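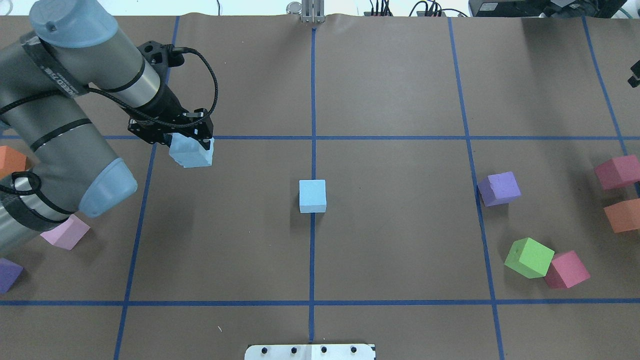 Benoît Ferrand asked whether the tape has to go down again each time the paper is changed, and the answer is yes. He had been reusing old strips at the Gusum club and found that they lifted at the ends after one session. Use fresh tape on fresh paper and follow the steps below in order.

4. Preparing the table for the cube exercise

The cube exercise is the first task every team does with the arm. It takes one session of 55 minutes, including set-up. Read section 3 (Power and stop button) before you begin.

4.1 Laying the paper and tape

1. Switch the arm off at the wall and move it to the parked position.
2. Cover the table with brown paper. Small creases do not matter. Smooth out any fold high enough to tilt a cube.
3. Stick down the central line first, running from the far edge to the near edge.
4. Add the other long lines on either side of it.
5. Lay the two cross lines over the full width of the table, one towards the back and one towards the front.
6. Press the tape flat with a ruler. Loose ends catch on the fingers when the gripper comes in low.

Note: Use blue painter's tape. Parcel tape tears the paper when you take it off.

4.2 Placing the cubes

1. Take the foam cubes from the Skasside box and check each one for torn corners. Put damaged cubes in the bag marked Spares.
2. Set the target cube on the central line, square to the tape, between the two cross lines.
3. Scatter the others by hand. They may be tilted or close together. Teams that only practise with straight cubes have trouble on competition day.
4. Keep at least one cube of the same colour as the target for the matching round.

Caution: Do not put your hand on the table while the arm is powered. Call "hands in" and wait for the driver to answer "stopped".

4.3 First pick

1. Clear the table edge and switch the arm on.
2. Set the speed to 59 on the control page. Do not raise it until the team has passed the session 2 check.
3. Bring the gripper over the cube with the fingers open and pointing down.
4. Lower it slowly until the fingers are on either side of the cube.
5. Close the gripper. Stop closing as soon as the foam begins to give.
6. Lift the cube just clear of the paper and hold it there while you count to four.
7. Move to the next grid cell and set the cube down. Open the fingers fully before you lift away.

Note: A cube may sit at an angle in the fingers. This is allowed in the practice round. In the scored round it must be square to the tape once released.

Caution: Watch the cable that loops over the wrist. If it pulls tight during a turn, press stop and turn the wrist back the other way.

4.4 If the pick fails

Cube slips out: the fingers closed too high. Lower the gripper a little further and try again.

Cube is pushed away: the fingers were not open far enough, or the gripper came in off centre.

Arm halts with fault 2000: switch off, wait one minute and switch on again. If the fault comes back, write it in the log and tell Bernadette Pichon before the next session.

4.5 Packing up

Park the arm, switch off and return all cubes to the box. Leave the paper down if the Listlow group has the table next. Otherwise roll it up with the tape still on and put it in the recycling bag by the door.

Section revised April 21, 2019. Score sheets are in section 5.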